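About Skencombe Handling Trials

Who we are

Skencombe Handling Trials is a small test house. Manufacturers and research groups send us robot arms and the software that drives them, and we find out whether they can pick things up, move them and put them down without breaking anything or hurting anyone. We work from two units on the Hadlow estate. We don't build robots, we don't sell them and we take no commission from anyone who does.

We started because Imke Görtz, who had spent years commissioning packing lines, was tired of reading success rates that fell apart on the first morning of real use. She set up a bench, borrowed an arm and began repeating other people's demonstrations with slightly different objects. Svyatoslav Karpenko joined to look after the electrical and safety side. Marisol Lozano runs the bench and chooses what goes on it. Percy Huaranga writes the reports, and Leopoldo Pacheco argues with customers about them.

What happened in October

Most firms put their best day on a page like this one. We would like to tell you about a bad one, as it explains how we work now.

On a Wednesday in October we were partway through a long unattended run for a customer's controller, which we knew in-house as Zavala. The task was simple clearing: lift mixed objects out of a tray, set them aside, carry on. At attempt 1416 the arm closed on a piece of rope, lifted it, and the rope snagged. The gripper's force reading should have climbed and stopped the motion. It stayed flat. The arm went on pulling for 68 seconds, dragged the tray across the worktop and pressed it against the side wall until the wall gave.

Svyatoslav was in the next unit and heard it. He hit the stop. He was not hurt, but he had been reaching over that same bench a few minutes earlier to straighten the tray, with the guard open, and the arm had not paused for him either. We had let that become a habit.

The force sensor cable had worked loose at the wrist. The controller took the missing signal as a reading of zero, and zero looked to it like a light load. The supplier told us the fault could not occur in normal operation. We reproduced it on the bench 30 times, by unplugging one connector.

The log had the whole run down as a success up to that point, including several attempts where the gripper had closed on nothing. We had been sent a figure and had been in some danger of agreeing with it.

What goes on the bench

We are wary of neat cubes. A cube tells you that a robot can pick up a cube. Marisol keeps crates of soft, slippery, knotted and awkward things, and changes them without telling the customer which ones are coming. Soft toys squash, so the grip width means little. Shells are hard and taper to a point. Rope can catch. Paper towel weighs next to nothing, and a good many systems cannot tell whether they are holding it.

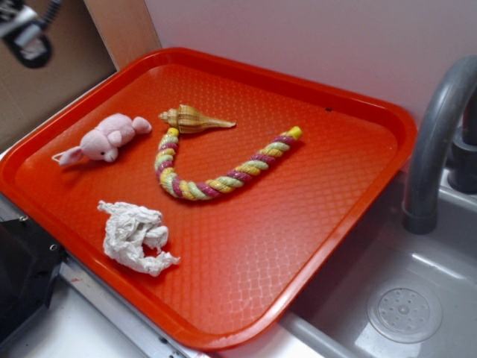
Mixed set in the orange tray: plush pig, spiral shell, braided rope, crumpled paper towel.

A shiny tray is worth having as well. Plenty of vision systems do well on a matt surface and then go to pieces over a patch of glare, and customers' kitchens and packing rooms are full of glare.

What we changed

A lost signal now counts as a fault on our rigs, whatever the customer's software makes of it. Our own stop circuit sits outside their controller and cuts power if the force reading drops out or stays perfectly flat for 300 milliseconds. Opening the guard stops the arm. It should have done so from the beginning, and the switch that would have done it had been bypassed by us, during setup, and left that way.

Long runs are no longer left alone overnight. This makes us slower and dearer than some of our competitors, and we have lost work over it. One prospective customer, Miltard, asked us to waive the rule and went elsewhere.

We check the log by eye against video for a sample of every run, picked by Percy and not by the customer. Where the two disagree, the report says so on its first page.

What we won't tell you

We don't issue pass certificates. A robot that behaves on our bench has behaved on our bench, with our objects, in our lighting, and we would be suspicious of anyone who promised more. Our fixes have had a few months' use. They may have holes in them, and we expect to find some.

Working with us

Send us the arm, the controller and the claim you would like checked. Please include your fault list, even if it is embarrassing. We ask to publish any safety finding after you have had time to fix it, and that term is in every contract. Leopoldo answers enquiries and will want to know how your success rate was counted before he gives you a price.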